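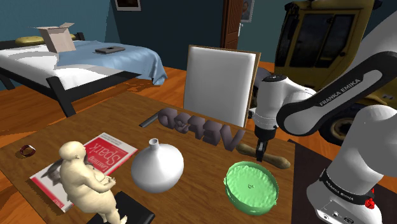
CHAPTER 6
Planning a Pick in a Simulated Scene

Search this book
Enter a word or topic
Go

6.1 Purpose of the Chapter

In the first five chapters, students learned to describe the position of an object, to move a single joint, and to read a log file. This chapter brings those skills together in the Table Project, the first assignment in the course to be completed by a team. Each team receives a simulated room containing a robotic arm and a table with objects on it. The team chooses one object, writes a plan for lifting it, runs the plan, and reports on the result.

The project was developed at the Civau Technical School for the second-year robotics class taught by Josiane Hervieu. It has since been adopted by the school's robotics club, where members use it to prepare for the simulation round of the Enitz Student Challenge. The version printed in this chapter is the class version. Club teams follow the same steps but work under the time limits given in Section 6.7.

All work is done in the Emeck simulator. Teams that have not yet completed the Emeck setup exercise at the end of Chapter 2 should do so before going further.

By the end of the chapter, students should be able to:

- name the parts of an arm that matter for a simple pick
- judge whether an object can be held by a two-finger gripper
- write an approach, a grasp, and a lift as separate steps
- keep a run log that another team can follow
- explain a failed run in plain terms

6.2 Reading a Scene Before Moving Anything

Students are often eager to start the arm at once. The class rule is that no team sends a command during the first 20-minute work period. That period is used for looking at the scene and writing notes.

Figure 6.1, at the head of this chapter, is a rendered view of a room used in the project. The arm comes in over the table from the right, and the gripper hangs just above the tabletop with its two dark fingers slightly open and pointing down. A light brown wooden stick lies at an angle beneath it. This is a useful starting view for discussion, as the gripper is already low and there are several objects a careless sideways move might reach.

The first note a team writes should name the object it intends to lift. The second should name everything near that object. A team that selects the stick, for example, must take account of the green bowl, which sits in front of it. A team that selects the white vase must decide where on the vase the fingers will close. The body is wide and nearly round, and the neck is narrow. These two regions call for different plans, and the written plan must state which one is meant.

The third note concerns things the view does not show. A single view gives no weight, no surface grip, and no exact distance. In Figure 6.1 the large grey letters behind the vase are seen from the back and read in reverse, and a team describing them to a partner who is using another viewpoint will need to say so. Words such as "left" and "behind" have a clear meaning only after the team has agreed on a viewpoint. In this course, the viewpoint is always named in the first line of the notes.

Not everything in a room matters to the task. The example room also contains a bed, a door, and a large yellow construction vehicle beyond the arm. Students should record a background object if the arm could come near it during the planned motion and may leave it out of the notes if the arm could not.

6.3 Key Terms

Approach. The motion that brings the open gripper to a point near the object.

Clearance. The smallest distance between any part of the arm and any object it is not supposed to touch.

Contact. Any moment at which the simulator reports that two surfaces are touching. Contact may be planned or unplanned.

Grasp. The closing of the fingers on the object.

Home pose. The position of the arm at the start of every run. A run that does not begin in the home pose is not counted.

Lift. The upward motion that follows a grasp. For the class project, a lift is complete when the object has been raised to the marked height and held there until the timer stops.

Run. One full attempt, from the home pose to the end of the timer, under a single plan.

6.4 The Gilbert Team: A Worked Case

The following account is taken from the notebooks of a club team that called itself Gilbert. It is included because the notebooks are complete, including the parts that went badly. Didier Delaunay, who advises the club, asked the team to keep every page, and the members agreed to let the class use them.

Gilbert had six members. In January the team chose the vase as its object and wrote a plan in which the gripper would come straight down over the neck with the fingers open, close on the neck, and rise. The plan took up half a page. The first run ended in unplanned contact with the rim. So did the second. The team responded by changing the approach height, the finger opening, and the speed all at once, and the third run succeeded.

The fourth run, using the same settings, did not. With three values changed together, the members could not say which change had helped and had no basis for choosing the next one. The notebook entry for that afternoon reads in full: "Worked once. Do not know why. Stopping at 4:30."

At the next meeting the team returned to its original settings and changed one value at a time. Progress was slow. Over the season Gilbert logged 1,758 runs, a large share of them short tests started by a script one member wrote for the purpose. The table the team finally submitted listed each setting, the number of runs made with it, and the number of completed lifts. Judges at Enitz returned the report with two corrections to the units and a request for a clearer drawing of the approach path.

Two points in this case deserve attention. The successful third run taught the team very little, and the careful failures that followed taught it a good deal. The notebooks also show that the members disagreed for several meetings about whether to hold the vase by the neck or by the body. They settled the matter by testing both, and both sets of results appear in the report.

6.5 Steps of the Table Project

1. Open the assigned room in Emeck and confirm that the arm is in the home pose.

2. Write the scene notes described in Section 6.2. Name the viewpoint in the first line.

3. Choose one object. Record the reason for the choice in no more than three sentences.

4. Write the plan in three parts: approach, grasp, lift. Use one numbered line for each motion.

5. Trade plans with another team. Each team reads the other's plan aloud while a member traces the motion in the air with one hand. Mark any line that cannot be followed.

6. Revise the plan and run it once at the slow setting.

7. Log the result before discussing it.

8. Change one value, record the change, and run the plan again.

Steps 7 and 8 are repeated until the team has enough runs to support a statement about its plan. The class minimum is 300 runs, most of which may be started by script. Runs started by script must be labeled as such in the log.

6.6 The Run Log

Each line of the log contains the run number, the initials of the member at the keyboard, the plan version, the value changed, and the result. Results are entered with one of four words: lift, drop, miss, or contact. A remark may be added after the result but may not replace it.

Ms. Hervieu grades the log separately from the report. A log with many failed runs receives full credit if it is complete. A log with missing run numbers does not, whatever the result of the project. If a run is stopped by mistake, the line is kept and marked "void."

6.7 Notes for Club Teams

Club teams preparing for Enitz may use up to 800 scripted runs in the qualifying period. The finished report is limited to four pages, drawings included. The scene notes are handed in at the end of the first session and may not be changed afterward. Teams should bring a printed copy of the plan to the judging table.

Questions about the club schedule should be directed to Mr. Delaunay in the electronics lab.

6.8 Before You Begin

Discuss the following with your team and keep your answers in the project notebook. You will return to them at the end of the chapter.

- Which object in your assigned room looks easiest to lift, and what are you assuming about it?
- From which direction would the gripper reach that object with the greatest clearance?
- How will your team decide who is at the keyboard?
- What would you expect to see in the log if the fingers were closing too early?

The next section begins with the approach and introduces the waypoint, a fixed position through which the gripper must pass on its way to the object.

Related sections
Chapter 2: Setting Up the Emeck Simulator
Chapter 4: Joints, Links, and Limits
Chapter 5: Reading a Log File
Chapter 7: From One Object to Several
Appendix B: Blank Run Log
Appendix D: Enitz Report Checklist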